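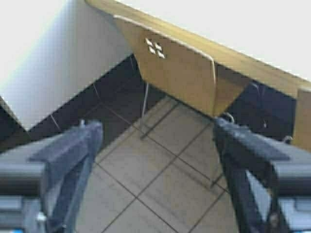
Photo: Riteston shared workshop / Gurnum gripper build notes

Section 8. First grip tests off the bench

Do this after the jaws are bolted on and the wrist camera streams. Not before. Arm power OFF until step 3.

1. Check fasteners on both fingers. Snug, no more — the threads are in printed plastic and they strip easy. Strip one, print a new finger.

2. Open the viewer. You want both fingertips in the picture, one coming in from each side, gap in the middle. A chair back makes a good aiming target, ours has a little cutout of four diamond holes and if you can make those out the focus is good enough. Soft edges are OK. Solid black everywhere, check the lens cap.

3. Arm power on. Hand on the stop button.

4. Send the jaws to full open. Servo should report 1628. If its off by more than a few counts, redo the zero in Section 3, then come back.

CAUTION: Tables and chairs close by. Run at low speed for everything in this section. The wrist housing sticks out wider than the fingers and it WILL find the table edge first.

5. Jog toward the chair back, stop short. Don't grip it. Just checking that the fingers stay centered as you get close. Drifting to one side = camera mount is twisted, loosen and square it up.

Note: under a table the picture goes nearly black. Normal. Bring a lamp or turn exposure up one notch, not both.

6. Back away. Load the Nguyen config (grip_rod, not grip_flat — easy to mix up). Close value is 161. Have a wooden rod handy, plain round one, no paint.

7. Rod between the fingers, close slow, let go of the rod once the current reading levels out. Keep it up out of the way of your face. 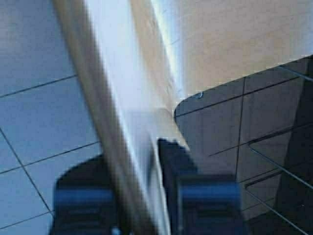

8. Tug the rod lightly by hand. Slips: lower the close value a little and try agian. Servo buzzing: go the other way.

9. Write the final close value on the tape on the controller box. Next person needs it.

Note: anyone on the old Stalinitz board, the stop button only cuts the servos. Pull the plug too.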